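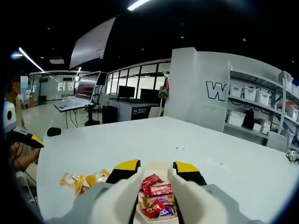

Can the Otitano pad replace a keyboard for online role-playing games? For menu work and ordinary combat it can, but typed chat and large skill palettes still need a keyboard within reach.

I bought the Otitano in May to replace an ageing Gunn and have used it on PC ever since, mostly in the Amari client. It connects by cable or by the supplied wireless dongle. I tested both and kept the cable. Wireless input was acceptable in town areas, but dodge timing in boss fights felt looser, and the dongle dropped out in 2 sessions.

The sticks are the best part. Centring is consistent and the default dead zone is small enough to leave alone. The triggers have a long travel that suits driving games more than this genre – I shortened it in the driver and lost no function. The rear buttons can be remapped, though only in the Windows software, and profiles are not stored on the pad.

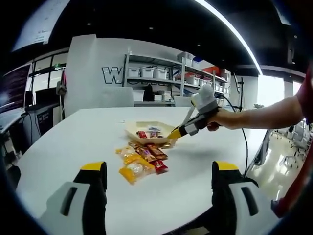 Snacks on the table, with a hand coming in from the right.

Rhona Shearer, who runs our party, uses a Jana and prefers its directional pad. Having borrowed it, I agree. The Otitano's registers diagonals too readily, and that matters when cycling a palette under pressure.

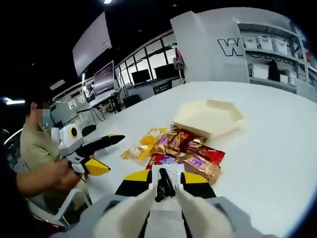 Battery life only concerns wireless users. The driver logs presses per charge, and my last full charge recorded 1,646 before the warning light, against 756 with vibration at maximum. Long raids therefore mean either the cable or vibration off. The matte shell marks easily, so a pile of wrapped snacks like the five on that white round table is a safer choice beside the pad than an open bowl of chips. Grip texture has not worn, and the colour of the face buttons has held.

Recommended for wired play. Buyers who rely on the directional pad should try the Jana first.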